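Student Project Report
Engineering outreach for younger pupils: planning and running a bridge workshop
Mawuli Dankwa, second year, Civil Engineering

1. Background

In our department every second-year student must complete one project outside the normal lectures. I chose outreach, which means bringing engineering to children who are still in school. When I was a child in my country I did not meet any engineer until I was seventeen, and I wanted to know how such a meeting can be arranged earlier and in a useful way.

The workshop was called Gurkero. It was held on one Saturday in February at the Ornomlow learning center, from 10 a.m. until the middle of the afternoon. Children came together with one adult from the family. The task was to build a small bridge from paper, string and thin sticks, and to load it until it failed.

2. Preparation

The budget was 400 dollars. From this, 200 dollars went to materials and the rest was used for lunch and printing. I first planned to buy ready kits from the company Stelico, but one kit for each family was too expensive, so I bought the materials separately and packed them in paper bags at home. This took two evenings.

I wrote an instruction sheet of six pages. My supervisor told me that it was too long and that children would not read it. I reduced it to two pages with more drawings. I also removed the word "moment" and wrote "turning force" in its place.

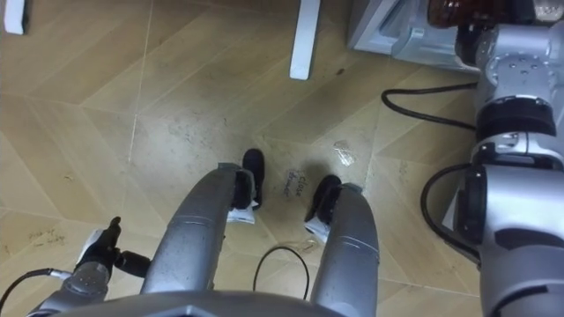 The hardest part of the preparation was the test load. In the first trial I used water bottles, but they swing when they hang from a string, and a swinging load breaks the bridge earlier than a still one. I changed to bags of sand, which were closed with tape. The sand bags were easy to add one after another, and the children could write the weight in the table by themselves.

3. The day of the workshop

I started with a short talk about bridges. I showed the old Roman bridge at Alcántara, in the province of Cáceres, and asked why a stone arch can stand for so long. The children gave better answers than I expected. One girl said that the stones are "pushing each other and no one can leave," and I used her sentence again later in the day.

The building time was planned as one hour, but most families needed more. Some parents began to build alone while the child was watching. I did not know how to speak about this politely. After lunch I made a rule that only the child may hold the glue, and the work became more equal.
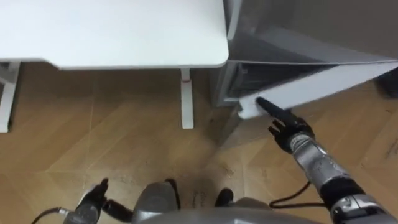

Figure 2. White desk and gray cabinet, light wooden floor.

In the loading test, the bridges with triangles at the side carried the most sand. The flat bridges bent early, but two families folded the paper deck into a zigzag shape and the result improved very much. I had not written this idea in the sheet.

4. What I would change

The talk should be shorter and the building time longer. The tables for writing the weights need a bigger font. I also should have prepared a second task for the families who finished early, because they were waiting without work and the younger children became tired.

I collected the opinion of the parents on a paper form. Many of them left the last question empty, where I asked what their child had learned. Next time I will put this question to the child directly, before the loading test and again after it.

The instruction sheet and the list of materials are attached at the end of this report.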